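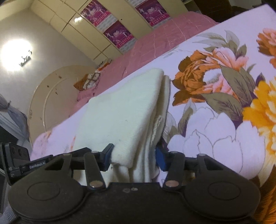
Ticket 659
Opened 9/25/22
Product: Nilby knit throw, cream
Category: Care and washing
Status: Resolved

Hi there! I bought one of your Nilby throws a while back and I love it, but it has started shedding all over my bed. Every time I fold it up I find little white bits on the flowered sheet (they really show on the orange peonies) and on my pink quilt too. I've washed it 4 times so far, always on cold with regular detergent. Is it falling apart on me, or is this normal for a knit?

Reply from Umex Home support
Thanks for writing in! Could you tell us how you dry it, and what else goes in the same load?

My reply
Tumble dryer on low, usually with bath towels. Oh, and I checked the ribbed edge for pulled threads like your care page says to, and couldn't find any.

Reply from Umex Home support
Towels are the likely culprit, they leave a lot of lint on knits. Please wash the throw by itself, inside a mesh bag, skip the fabric softener and dry it flat. If it still sheds after that, reply here and we'll look at a replacement.

My reply
OK, update! Washed it alone, no softener, and laid it out over two towels on the floor overnight. It took forever to dry, but I shook it hard over the dark bath mat this morning and got hardly any fluff. I ran the lint roller over the sheet as well, so I'm starting clean. Go ahead and close this one, and I'll write back in October if the fuzz comes back.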